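Reading time: 3 minutes

Hetberg Issues Safety Notice on Two-Arm Packing Cells

ZELLILDALE, Aug 24, 2020. Hetberg today issued a safety notice covering the two-arm packing cells operated at its Zellildale test facility and at customer sites. The notice follows a fault in which a gripper failed to release when a stop command was given. No person was injured. All affected cells have been placed on restricted operation until a software correction has been installed and checked.
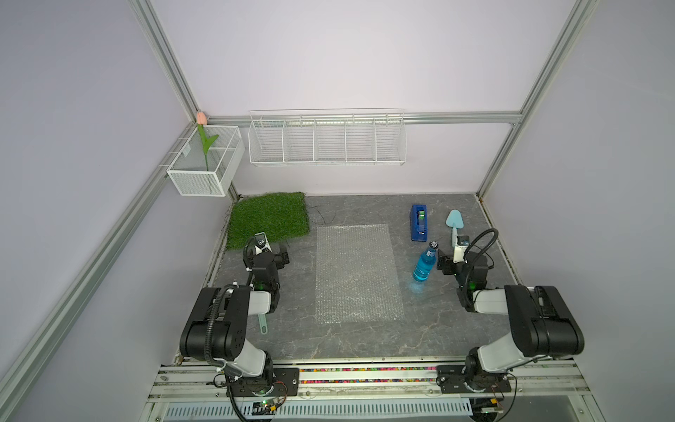 Two-arm cell with bubble wrap laid out on the work surface between the arms.

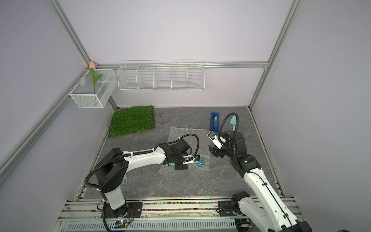 What went wrong?

The gripper controller on one arm lost contact with the main controller for a short period and, when contact returned, carried out an old command to close. The operator had already pressed the stop button on the control panel. The arm stopped moving as designed, but the gripper remained closed on the item and could not be opened from the panel. Power had to be removed from the cell before the item could be taken out by hand.

The fault was first reported in May by a shift operator at Zellildale. At that time it was treated as a single event and the gripper was replaced. A second report, made after the replacement, showed that the part itself was sound and that the cause lay elsewhere. Hetberg accepts that the first report should have led to a fuller review.

The company then carried out a study of the stop function under normal packing conditions. Of 87 stop tests performed, seven ended with a gripper that did not respond to the open command. In each of those cases the fault came after a brief loss of signal between the arm and the gripper. The emergency stop circuit, which is separate from the panel stop, removed power correctly in every test.

"A stop command must leave the machine in a condition that the operator can predict," said Sutrisno Lubis, Director of Product Safety at Hetberg. "In these cases it did not. We have limited the use of the cells while the correction is made, and we will lift those limits only when the tests have been repeated in full."

The notice applies to cells running the Zerano control software with the gripper option enabled. Cells running Zerano without the gripper option are not affected. Customers who are unsure which option is installed should consult the settings page of the control panel or contact their service representative.

Until the correction has been installed, operators of affected cells are instructed as follows. Affected cells may be run at reduced speed only. No person may reach into the enclosure while either arm has power, including after a panel stop. If a gripper does not open on command, the emergency stop must be used and the main switch locked in the off position before the item is removed. Fragile items should be supported by hand or with a block before a closed gripper is opened manually. Every event of this kind must be entered in the cell log and reported to Hetberg on the same working day.

The corrected software clears all waiting gripper commands when contact is lost and requires a new command from the operator before the gripper may move again. It also adds a warning to the panel when the signal between arm and gripper is interrupted. An independent test house, Achterberg, has been engaged to repeat the stop tests and to review the way fault reports are handled within the company.

Installation will be carried out by Hetberg service staff at no charge and is expected to take roughly 12 working days across all sites. Each visit includes an inspection of the gripper cables and connectors, with replacement of any that show wear. Customers will receive a signed record of the work, which should be kept with the safety papers for the cell.

Hetberg will publish the Achterberg findings when the review is complete. Customers with questions on the notice may contact the Product Safety office in Zellildale during business hours.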